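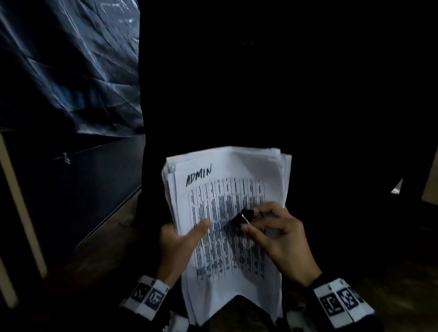

Chapter 9
Paper, Cloth and Other Things That Bend

9.1 Scope of the chapter

The preceding chapters dealt with rigid parts. A bracket, a bottle or a machined block keeps its shape when it is gripped, and its position can be stated with six numbers. Most of the material handled in homes, offices and small shops does not behave this way. Shirts, cables, bags, bread dough and paper change shape under the hand, and the change depends on how they are held.

This chapter asks how far machines can take over chores that involve such materials. The short answer, as of this edition, is that they can do so under controlled conditions and for a limited range of items. The longer answer depends on what is meant by a chore, and Section 9.3 gives a working definition.

Readers who have not worked through the contact models in Chapter 6 should do so before Section 9.5. The material on wrist tracking in Section 9.6 can be read on its own.

9.2 Why paper is hard

Paper handling is often described as a solved problem. In one sense this is correct. Printers, copiers and mail sorters have moved single sheets at high speed for decades. They do so by fixing almost everything in advance: sheet size, sheet weight, stack alignment, humidity range and the path between rollers. When any of these drifts outside its limits, the machine stops and a person opens a door.

An office worker who picks up a thick bundle of printouts works with none of these limits in place. The sheets may be uneven at the edges. The corners may curl. The bundle sags when it is lifted by one side, and the sag changes as the grip shifts. One hand has to support the weight and hold the sheets together while the other writes a heading, runs down a column of figures or separates a page.

Three properties account for most of the difficulty.

Low bending stiffness. A single sheet of office paper will not support its own weight over any useful distance unless it is curved. People put a slight bend into the sheet without thinking about it, which stiffens it in the other direction. A controller has to be given this strategy or has to learn it.

Friction between layers. A stack behaves as one body when squeezed and as many bodies when sheared. The change from one to the other is abrupt. A grip force that is safe for 80 sheets may let the inner sheets of a thicker stack slide out, and a force high enough to prevent sliding may crease the outer ones.

Hidden contact. The fingers behind a stack cannot be seen from the front. A camera placed at head height, for a person or for a machine, sees the thumb and the top sheet and very little else. The state of the grip must be inferred from the visible part of the hand, from touch, or from both.

9.3 What counts as doing the chore

Published results are difficult to compare because authors use different standards of success. In this book a machine is said to do a chore when it meets all of the following conditions:

(a) The items are supplied in the state in which a person would find them.
(b) The machine begins and finishes without a person touching the items or the machine.
(c) The result would be accepted by someone who did not know how it was produced.
(d) The time taken is no more than ten times that of an unhurried adult.

Condition (a) rules out a large share of demonstrations. A towel laid flat on a bare table is a different object, for planning purposes, from a towel at the bottom of a full basket. Condition (d) is generous, and several systems that meet the first three still fail it.

Note that nothing in the definition calls for a humanlike body. A dishwasher meets (b) and (c) for washing. It fails at loading and unloading, and those are the parts that still take up a person's evening.

9.4 A worked case: the Drisedholm records room

The following case is used throughout the chapter. The records office at Drisedholm receives printed ledgers from several departments. Each bundle must be squared up, labeled with the name of its department, checked against a list and placed in a tray. A person completes one bundle in a little under two minutes.

Flultent, an equipment supplier, installed a two-arm station there in March. The trial covered 600 bundles, of which 199 were completed under the definition in Section 9.3. The remainder were passed to a clerk. Boglárka Kelemen, who ran the trial, sorted the failures by the step at which they occurred. Squaring and lifting accounted for the largest group. Sheets slid during the lift, or the bundle opened when the supporting hand was repositioned.

Labeling was the next largest. Writing on a surface held in the air is a two-arm task in the strict sense: the pen pushes, the paper yields, and the supporting hand must push back by the right amount at the right moment. When the station was allowed to set the bundle down on a hard surface before writing, labeling failures fell sharply and cycle time rose.

Checking against the list, the one step that is mainly a matter of reading, caused the fewest failures. Students are often surprised by this ordering. It is typical of the field: steps that call for a trained clerk are frequently easier to automate than steps a child can perform.

Kelemen's own estimate is that a station of this type could handle most of the room's intake by 2031. The authors regard this as plausible for squared and clipped bundles and doubtful for loose ones.

9.5 Modeling a stack

Let a stack consist of n identical sheets, each of thickness t and bending stiffness B. Two limiting cases are useful. If the sheets are free to slide over one another, the stiffness of the stack is nB. If they are bonded, it is n³B. A real stack held in the hand lies between these values — close to the upper one near the thumb and close to the lower one at the free edge.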